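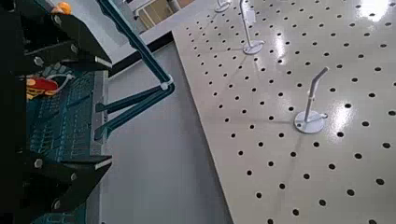 How many examples do you need before a robot learns to hang things on a pegboard?

Our current answer is 90 per task to get a first policy moving, then more wherever it goes wrong. The full set we're aiming for is 3000, across every task, by September.

Each example is one complete go, start to finish, with a person driving the arms. We record the joint positions, the wrist cameras and the head camera together. If one stream drops out, the whole go is thrown away.

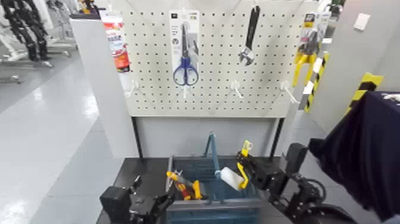
Phyllis Garside and I split the driving. She's slower than me and her data trains better. I used to rush the approach to the hook and the model learnt to rush it too.

We change the starting layout every 8 goes. Left alone, people put things back in the same spot without noticing, and the model learns the spot. Vaughan wrote us a small script that picks the layout - you just do what it says.

Mistakes stay in if the driver recovers. A missed hook followed by a good second try is worth keeping. A dropped item ends the go and gets its own label.

Labelling is done in Jirkara the same afternoon. We tried leaving it for a week and couldn't remember why half the goes had been flagged.

Someone asked about pay and breaks. Drivers do 2 hours at most, then swap. Past that the movements get sloppy and it shows in the plots.

I'll post the layout script once Vaughan has tidied it up. Questions about the labels are best sent to Phyllis.

- Poppy Yeoman, 25/03/2023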